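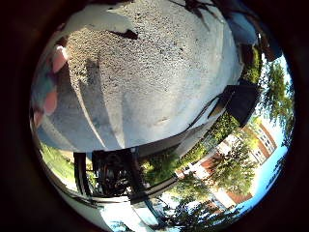 Your shadow is the laziest thing you own. It never gets up, it never carries anything, and it has no idea what color your shirt is. A shadow is just a place the sunlight couldn't reach — something got in the way. Look at the pale gray concrete: one small dark patch has sharp edges and a point, while the long bands of shade are soft and blurry. Shadows usually get blurrier the farther they fall from whatever is blocking the sun.

## Try it

Hold your hand 8 inches above a sidewalk. Now raise it as high as you can and watch the edges go fuzzy.

Perla Ochoa of Hiltville tried this at noon, then chased her shadow for 64 steps. She did not catch it. Try again before supper, when yours will be much longer and just as lazy.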